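How to wash cotton T-shirts in hard water

When I moved to Dellstead, my T-shirts were soft. After one winter they felt like thin cardboard and the colors looked dusty. I thought first that the washing machine was broken. The machine was fine. The water in this town is very hard, and I was washing everything the same way as I did before.

I have tried many things since then and some of them were a waste of money. On this page I write down the routine that I use now. It is for plain cotton and for cotton with a little polyester. Please do not use it for wool or silk.

What you need

A normal washing machine where you can choose the spin speed
Liquid detergent without softener in it
Washing soda
White vinegar, the cheap one for cleaning
A bucket
A drying rack, or a line in the shade

I buy the washing soda at Clasum, in the aisle with the drain cleaners and not with the laundry things. The detergent can be any brand. I use Workneh liquid because it has almost no perfume, but I had the same result with the store brand from the supermarket.

Step 1. Find out how hard your water is

Look at your kettle. If it has a white crust inside a few weeks after you cleaned it, your water is hard and you can continue with this page. For an exact answer, ask your water company or look at their website. Most detergent packages have a small table with the dose for soft, medium and hard water. I ignored this table for years, and I was always using the dose for soft water.

Step 2. Sort by color and by dirt

Everybody sorts by color. I also keep the very dirty things separate, for example the shirts from gardening. Pale colors such as mint, light yellow and sky blue go together in one load, never with jeans. They turn gray so slowly that you do not notice it until you put an old shirt next to a new one.

Turn printed shirts inside out. Plain shirts can stay as they are, but pull the sleeves straight so that they do not dry in a roll.

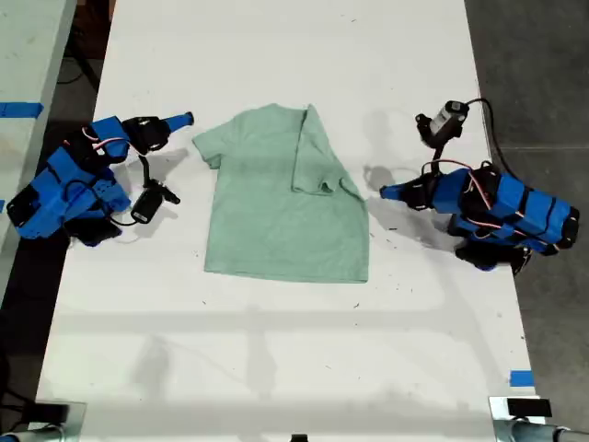
Pale green T-shirt with one side folded in over the body.

Step 3. Soak the shirts which are already stiff

This step is only for the first time, or when you feel that the cloth is getting hard again. Fill the bucket with warm water, put in 100 grams of washing soda and stir until you cannot see it anymore. Wear gloves, it dries the skin very much. Put the shirts in the bucket and press them under the water. Leave them for the evening. Before bed I rinse them in the bathtub and put them in the machine for the morning.

The water in the bucket can become gray or a little yellow, also with shirts which were washed the day before. That is old detergent and minerals coming out of the cloth. If it is very cloudy, you may repeat the soak one more time, but not more. With dark or strong colors, test the inside of the hem first.

Step 4. Wash with enough detergent and enough space

Use the dose for hard water. Fill the drum until you can still put your whole hand on top of the clothes. A full drum saves one wash in the week, but the water cannot pass through the clothes and the soap stays inside.

Choose a warm program, not hot. For pale cotton I use the normal cotton program and for colors the easy-care one. The extra rinse button is worth the water in a town like ours. If your machine does not have it, start a short rinse program after the wash.

Do not use fabric softener. It makes the shirt feel nice on the first day, but it covers the fibers, and after some washes the cloth does not take the water well. Instead, I put half a cup of vinegar in the softener drawer. The smell is gone when the clothes are dry. Never mix vinegar with bleach, the gas is dangerous.
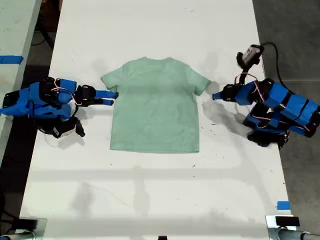 A reader from the other side of Dellstead wrote to me that vinegar in every wash made the rubber door seal of her machine sticky, and she now uses citric acid, one spoon dissolved in a glass of water. I have not seen this problem in my machine, but I use the vinegar only in every second wash, and maybe this helps. If your machine is still under warranty, read first what the manual says about it.

Step 5. Spin slower than you think

My machine goes to more than 1000 turns and for a long time I used the maximum. For T-shirts I now use 800. They come out with more water in them and need a few hours longer on the rack, but the creases are not so deep and the side seams stay in their place. Towels and bed sheets can have the full speed.

Take the laundry out soon after the end of the program. If I cannot be home, I set the delayed start.

Step 6. Shake, smooth, and dry

Hold the shirt at the shoulders and shake it hard two or three times. You should hear a snap. Then lay it on a table or on the top of the machine and smooth it with flat hands from the middle to the sides. I do the collar last, pulling it gently to a round shape.

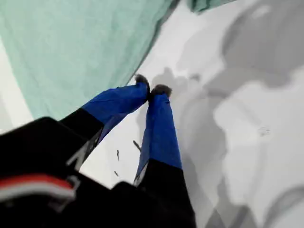
Soft wrinkles in pale green fabric.

Hang the shirt upside down, from the hem, or lay it over two bars of the rack. Clothespins go on the hem near the side seam where nobody looks. Sun is good for white cotton, but it takes the color from everything else, so I turn my rack to the north window. In October, when the heating is not yet on, I put a small fan on the floor next to it.

A tumble dryer is also possible. Use low heat, and take the shirts out when they are still a bit damp at the seams.

Step 7. Fold when it is completely dry

Touch the armpits and the collar, these parts are the last to dry. Fold the sides to the middle and then from the bottom up, and do not press the pile too much in the drawer.

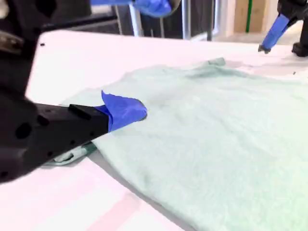
I keep my pile low and put the clean shirts under the old ones, so that all of them get the same wear. A shirt that I do not use for a whole summer goes in a cotton bag and not in plastic.

If it does not work

If the shirts are still stiff after three washes, clean the machine itself. Run it without clothes on the hottest program with a cup of citric acid, and wash the detergent drawer by hand. I repeat this when the kettle tells me that it is time.

White marks on dark shirts usually mean powder that did not dissolve. Change to liquid, or dissolve the powder in warm water before you pour it in.

I also bought an Erano filter for the hose of the machine and tested it for 14 days. I could not feel any difference in the cloth, but our water pressure is low and it may be better in another house. The filter is now in the cupboard. If you use one and are satisfied, please write to me which model it is and how often you change the cartridge, and I will add it to this page.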